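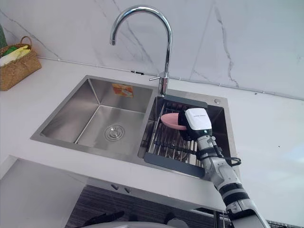
흰 상판에 설치된 스테인리스 2구 싱크대

공부와 시험 > 간호조무 과정

크론병이 있는 채로 시험을 보고 나서

2022년 5월 | 글 이페아니 바코 | 댓글 21

지난 3월에 라른브리지에서 간호조무 과정 수료 시험을 봤고 붙었다. 수험번호는 2410번이었다. 크론병 진단을 받은 지 4년째라 준비하는 동안 컨디션이 들쭉날쭉했다. 비슷한 상황에서 공부하는 분들이 가끔 메일을 보내오셔서 한 번에 적어 둔다.

처음에는 하루 여섯 시간 계획을 세웠다. 2주 만에 접었다. 증상이 올라오는 날에는 두 시간도 앉아 있지 못했고, 밀린 분량을 다음 날로 넘기다 보니 계획표가 쓸모없어졌다. 그 뒤로는 시간을 재지 않고 문제 수로만 계획했다. 틸컴 도서관에서 빌린 문제집이 300문제짜리였는데 그걸 세 번 풀었다. 세 번째에 틀린 것이 39개였고, 절반 이상이 약물 계산이었다. 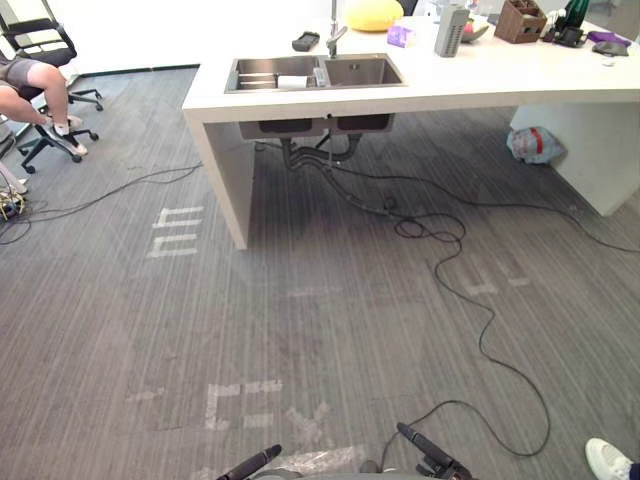 실습 기간

이론보다 실습이 걱정이었다. 서 있는 시간이 길고 화장실에 마음대로 갈 수 없을 때가 있다. 실습 첫날 담당 선생님께 병명을 말씀드렸다. 말하지 않고 버티려던 생각도 있었는데 말하길 잘했다. 오전 병동은 그대로 돌고 오후에 짧게 한 번 더 쉬는 것으로 정리됐다. 대신 그만큼 늦게 퇴근했다.

점심은 흰죽과 삶은 감자를 싸 갔다. 실습생 휴게실 냉장고가 작아서 보온통에 넣어 다녔다. 입원은 한 번도 하지 않았고 결석은 이틀이었다. 이틀 다 보충 실습으로 채웠다.
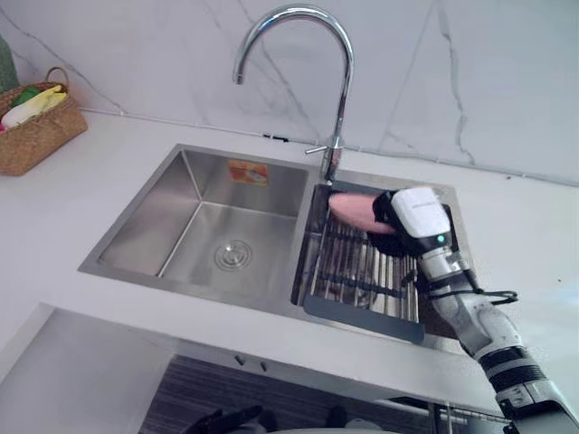
죄르 사보 님은 지난 글에 이런 댓글을 남기셨다. 저는 병을 학교에 끝까지 말하지 않았는데, 보충 실습 제도가 있는 줄도 모르고 진통제만 먹고 나갔습니다. 지금 하라면 입학 상담 때 바로 물어볼 것 같아요.

나도 입학할 때는 몰랐다. 우리 학교는 안내 책자 뒤쪽에 한 줄 적혀 있을 뿐이었다. 학교마다 다르니 행정실에 전화해 보는 편이 빠르다. 나는 진단서를 학기 초에 한 번, 시험 접수 때 한 번 냈다. 두 번째는 발급일이 오래됐다고 반려되어 병원에 다시 다녀왔다.

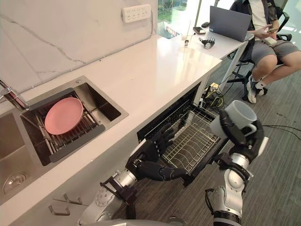 시험 도중에 화장실에 갈 수 있었나?
미리 신청해 두어서 갈 수 있었다. 감독관 한 분이 문 앞까지 동행했고 시험 시간은 따로 늘려 주지 않았다. 나는 한 번 다녀왔다.

다음 달부터 틸컴에 있는 작은 의원에서 일한다. 야간 근무가 없는 곳으로 골랐다. 급여는 병원보다 적다. 면접에서 병 이야기를 먼저 꺼냈고, 원장님은 정기 진료일이 언제인지만 물으셨다. 약물 계산 정리 노트는 글씨를 다시 옮겨 적는 중이라 끝나면 따로 올리겠다.

태그: 간호조무, 크론병, 실습, 시험후기
공유 39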